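Shirt Season at Prollis

I got the job on the strength of one line in my letter: I like folding things. I really do! By April I had my own key to the top floor at Prollis, a pair of foot pedals, and a learner called Pop who knew nothing at all about shirts.

The learner lived somewhere down the hall, in a cabinet I was never allowed to open. My part was to feed it. Left pedal to start an example, right pedal to keep it, both together to throw it out. In between, I had the two handles and whatever I could do with them.

"Start with the red ones," said the voice from the desk. "It's terrible at red."

So I started with the red ones.

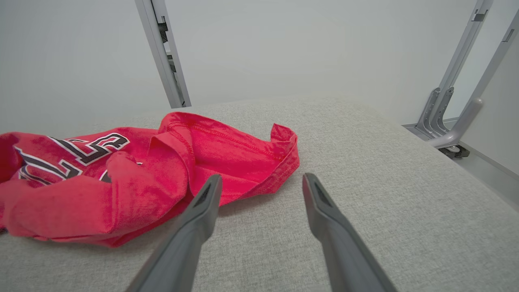 Photo: Rornar / Sostbridge Stories

Lettering all bunched up, hem curled back on itself, gripper wide open. I loved that moment best, the one before you choose. Go for the hem? Slide in under the near fold? Every heap was a brand new puzzle, and whichever way I went, Pop would go that way too someday, in some other room, with some other shirt. I talked to it the whole time (the desk said it couldn't hear, and I said that was fine).

My first good day I kept three in a row and shouted so loud that someone came up from the second floor to check on me.

"Slower," said the desk. "It copies your hurry."

I hadn't known I had a hurry. I played back my examples, and there it was in every one, a little jerk of the wrist just before the pinch. My mother folds like that. I sat there grinning at the screen.
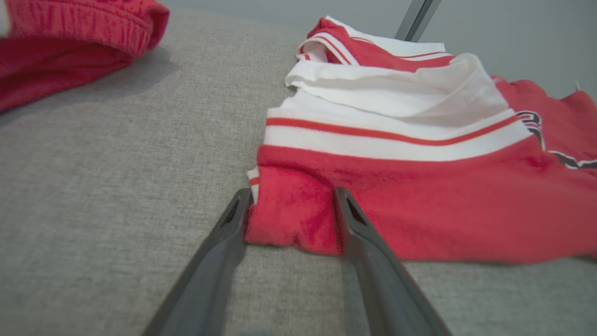

Page last changed: April, 4:15 p.m.

The striped collar was the one I'd been saving. I came in low and slow, no jerk, and closed on the red.

"What number is this?" I asked.

"2891."

I held it there a second longer than I needed to, so Pop could get a good look. Then I began to lift, and down the hall the cabinet fan started up, and I put my foot over the right pedal and waited to see what the cloth would do.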